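To: Members, Climasari Shared Workspace list
Date: 29 May 2026
Subject: Re: Table reservations and supply returns

The Office has received several replies to its April notice. One is quoted in part:

> Our group reserved a table for two hours in the Wyss Room and was asked to
> leave after one. Is the 40 dollar deposit returned in such cases?

It is. Deposits are returned in full when a reservation is cut short by the Office.

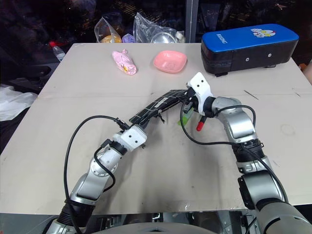 Refunds are issued to the account on file. Members who paid at the Trorkari desk should bring their receipt to Room 508.

Reservations for the summer term open on Monday at 800 hours and may be made for one table per group.

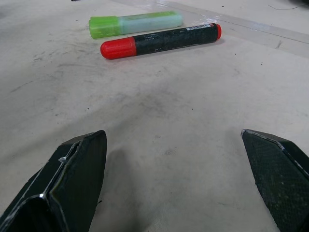

Supplies signed out from the Zurkix cabinet must be returned the same day. Unreturned items are charged to the group that signed for them.

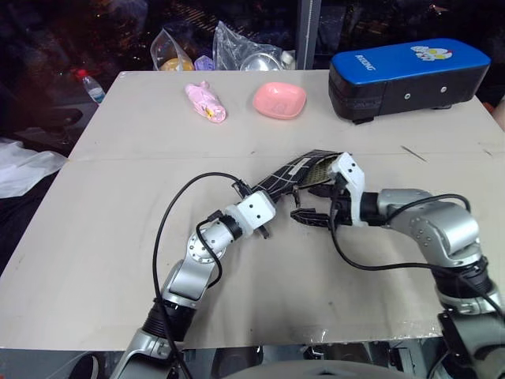 Requests for new furniture are under review and no purchase has been approved. The large beige tables will remain in service for the coming year. Faint scuffs on the top, of the kind seen here, are regarded as normal wear and need not be reported. Cuts and burns must be reported in writing.

Workspace Office
Climasari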